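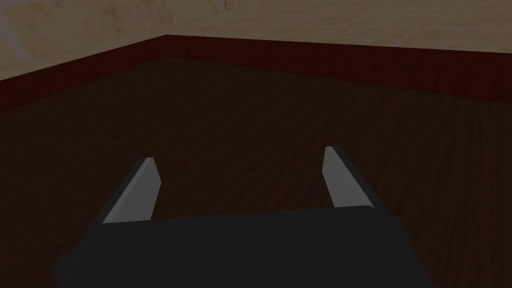 Jahangir Bepari wanted to know, before I'd even got my coat off, whether the Stelmakh gripper would open wide enough for the things we pick up all day, and could somebody please show him that before anyone started talking about software.

Fair enough! It was my first question too, and the open day at Gostus in June dealt with it in the first ten minutes. I've been meaning to write this page ever since, as we now list the Stelmakh and people keep emailing me to ask what it's like to use.

So, the basics. It's a parallel-jaw gripper with two fingers, a broad, dark, flat-topped body and pale grey faces on the inside of the fingers where they meet whatever you're holding. Gostus run all their first demonstrations in simulation, in a plain wood-panelled room with a bare brown surface to work over, and you look out from just behind and above the gripper. I thought I'd find that odd, but I got used to it very quickly (quicker than Jahangir, who kept leaning sideways in his chair to try and see round it).

The morning was taken by Inna Mykhailiuk, who started with the jaws fully open and nothing to pick up at all. She likes people to get a feel for where the fingers are before they have to worry about a load. We each had a go at driving it forward, stopping, backing off and turning towards the corner. I overshot. Everybody overshot. The stick is a touch sensitive for my taste and I said so on the feedback form, but there's a slow mode on the left-hand button and I'd tell any beginner to leave that on for the whole of their first session.

After coffee we moved on to the real one, which lives on a bench in the back workshop at Brarnach. Fadi Mansour had set out a tray of our own parts that I'd posted up the week before: caps, short lengths of tube, and those horrible thin brackets that nothing ever wants to hold. Caps and tube were no trouble. The brackets slipped until he swapped to the softer pads, and then they were fine, so if you handle anything thin and shiny please order the pads at the same time and save yourself the second lot of postage!

What you get from us:

Stelmakh gripper, two fingers, standard pads fitted
Mounting plate and screws
Cable, 200 cm
Printed setup guide
Access to the practice room software for one computer

Opening between fingers: 155 mm
Length, body and fingers: 182 mm
Spare pads: sold in packs of 2, standard or soft

The mounting plate suits the Stulley arm straight out of the box. For other arms you'll need an adaptor, and I'd much prefer you rang me before ordering one, because the hole patterns look very alike on paper and I've had two come back already.

My one grumble is the cable. It's fine on a small bench, but if your controller sits under the table you'll be pulling it tight at full reach. Matěj Holub at Gostus tells me a longer one is on the way and I'll add it here once I've got some on the shelf.

They're doing another open day in the autumn, mornings only, starting at half past nine. Places go through Melaniia Kravets, so drop me a line and I'll pass your name on to her. Bring a few of your own parts if you can, and do let them know beforehand if they're heavy.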